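22 August 2020

Drurkero sim notebook, Saturday edition (quiet lab, good coffee, all the GPUs to myself!)

Picking up where I left the "inside" check. For anyone who hasn't been following along: the task planner in Plutitz wants a yes or no on whether one object is inside another before it decides what to do next, and so far we have been giving it that answer from masks. Asavia segments each view, we take the potato mask and the mug mask, and if enough of one falls within the filled outline of the other, we call it inside. Cheap, fast, and I was pretty happy with it back in January when all we had was blocks and a bin.

On the kitchen table setup it is a lot shakier. I spent the morning stepping through episode 3554 in the Kelemen viewer, the one where Plutitz skipped the place action and went straight to retreat. The planner log says goal satisfied. The state dump has the potato still held. So the planner did exactly what it was told, and the thing telling it was my predicate. Ugh.

First suspicion was stale masks. Asavia runs on its own thread and I was seeing a 520 ms gap between the render timestamp and the mask timestamp, which is way too long if the arm is moving. Fixed part of that by making the mask request block whenever the planner asks for a predicate (it can stay async the rest of the time, the tracker doesn't care). Reran 3554 from the same seed. Same wrong answer, only now with fresh masks. OK, so the staleness was a real bug but a different bug.

Second suspicion was the view choice. The predicate takes whichever view has the largest visible area of the target object, and that sounds sensible until you remember that the view from above wins nearly every time, just by being close. And looking straight down there is no depth at all in a 2D mask. Anything between the camera and the mug lands inside the mug outline, whatever height it's at. I went and pulled renders from the different cameras in Kelemen to see how much they disagree.

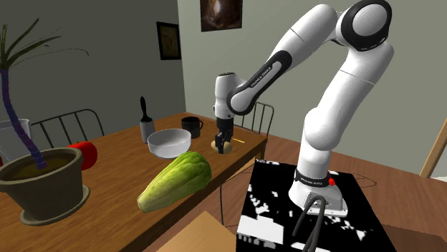
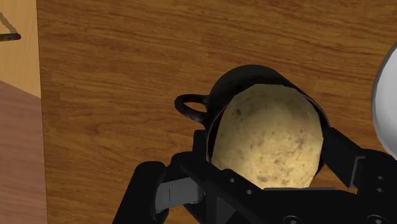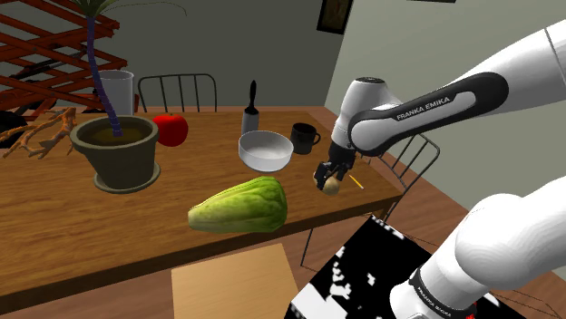

Kitchen table scene. First and third are room views from the side, second is looking down on the potato and mug.

With the second one alone I'd say inside, no hesitation, and so does the mask check. The potato nearly fills the opening and there's just a little crescent of dark showing on the handle side. Judged from the first or the third, you'd be talking about a gripper closed in on something next to the mug. I had not lined the views up together before today, which is kind of embarrassing given how long this predicate has been in the repo.

I'm not going to treat those as one synchronized set, by the way. I pulled them by hand and the Kelemen export drops the step index when you save single renders. (Adding that to the list. It should stamp the step into the file name at the very least.)

So what do we do about it? Options I scribbled down:

Use simulator ground truth for the predicate. Easy, and it would make every number look great, and then we'd learn nothing about how the stack does with perception in the loop. Fine for labels, no good for the planner.

Vote across views. Tried it quickly. Better, but the room cameras lose the mug interior completely, so they basically vote "don't know" and I end up tuning what "don't know" is worth. Did not enjoy this.

Depth. Compare the median depth in the potato mask against the mug rim depth, and ask that the bottom of the potato sits below the rim. Needs a fit for the rim, and the black mug with the dark inside is pretty hard on the edge detection. I got a decent ellipse by fitting on depth discontinuities and ignoring color altogether, so I think that one lives.

And the silly simple one: if the gripper state says holding(potato), then inside(potato, mug) can't be reported as final. I added this as a guard in the Plutitz wrapper in four lines and it fixes 3554 immediately. It's a patch, I know, but the planner shouldn't be allowed to believe both of those and retreat anyway.

Ran the guard plus the depth check over the whole saved batch, 4 workers, lunch in between. The skipped place action is gone from every episode I had flagged by hand. What I have left is 3809, which fails in the other direction: predicate says no, ground truth says yes. Haven't dug in properly. My guess is that the rim ellipse got fitted to the bowl, because the ellipse center is way off toward that side of the table and the radius is too big for any mug. Should be easy to confirm by drawing the fit on top of the depth render, and if that's it then the fix is to crop to the mug mask before fitting. Which I thought I was doing.

Other bits, so I don't forget:

Asavia still labels the big green vegetable differently from one camera to the next. Doesn't matter for this task, will matter the minute somebody asks for it by name. Might just pin labels by instance ID once the tracker has seen them.

The pencil-ish stick close to the gripper is thin enough that it drops out of the collision map at the current voxel size. Plutitz plans right through it. Either smaller voxels near the tabletop or inflate thin things, leaning toward inflating.

The blocking mask call makes planning feel sluggish when you're stepping interactively. Put it behind a flag, default on. If you're debugging motion only, turn it off and don't trust the predicates.

Branch is pushed, guard and depth check are separate commits in case anyone wants just the guard. Please don't merge the voting code, it's in there but commented out and the weights are nonsense. Starting on the 3809 overlay next.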